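Pirkora Household Research Office
Tips for Home and Workshop
Watering Balcony Planters: Findings from the Pouring Study
22 August 2019

The following guidance is drawn from a study of how people water small containers, carried out by the Pirkora Household Research Office with the Testside laboratory. The study was designed to teach a two-armed machine, known in the project as Arov, to water plants without flooding them. Much of what was learned applies equally to anyone who owns a watering can.

How the study was done

The team collected 2,000 short recordings of people watering plants at home, taken from the wearer's point of view. Participants used their own cans and were given no instructions on posture or speed. Each recording was labeled for the position of the hands, the tilt of the can and the distance from the rose to the tallest bloom. A control program was then trained on the labeled recordings and tested on planters placed on a scale, so that the water delivered could be compared with the amount requested.

Two versions of the program were compared. The first learned from one-handed pouring only. The second also learned from recordings in which one hand held the rear handle and the other supported the can from beneath. In trials with small planters, the second version spilled 27 percent less water outside the container. The difference was greatest when the can was full and became slight once it was less than half full.

Hold the can with both hands

For a planter on a small table, grip the rear handle near its top and place the other hand under the can, close to the base of the spout. The lower hand carries the weight and sets the height. The upper hand controls the tilt. Readers who find the handle tiring should fill the can less and make a second trip.

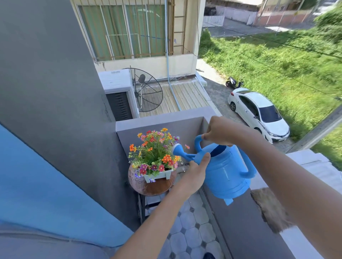
Damilola Tamuno wrote in after the first draft was circulated and objected that two hands are a luxury on a narrow balcony, where one is usually needed to move stems aside. She waters from the soil side with a bare spout and loses very little. The team accepts the point for dense foliage. The trials did not cover pouring with the rose removed, and the advice above should be read with that limit in mind.

Start the tilt slowly

Most spills in the recordings occurred in the first moments of pouring, when the can was tipped quickly and the water surged into the spout. The program performed best when it paused briefly at the first drops and then increased the tilt in small steps. The same habit is recommended for household use. Bring the rose over the planter before tipping, and return the can to level before moving it away.

Keep the rose low

A fine rose spreads water gently, but the spread widens with height. Hold it a short distance above the flowers. On windy days, lower it further or wait.

Water in two passes

Dry potting mix sheds water at first. Apply a small amount along the full length of the planter, wait a few minutes, and then apply the remainder. Junhao Yao, who ran the scale tests, found that 32 of 40 planters held more water when it was given in two passes. The remaining planters showed no clear change.

Care of the can

Rinse the rose after using liquid feed. If the holes are blocked by scale, soak the rose in warm water with a little white vinegar, brush it with an old toothbrush and rinse again. Empty the can before storing it outdoors in freezing weather.

Limits of the results

The machine was tested indoors, on level surfaces and with one model of can. Hanging baskets were excluded. A second round of trials, led by Qiuyue Bai, is planned for February and will include deeper pots and cans with a metal spout. Recordings from the first round remain available to partner laboratories on written request to the Pirkora office.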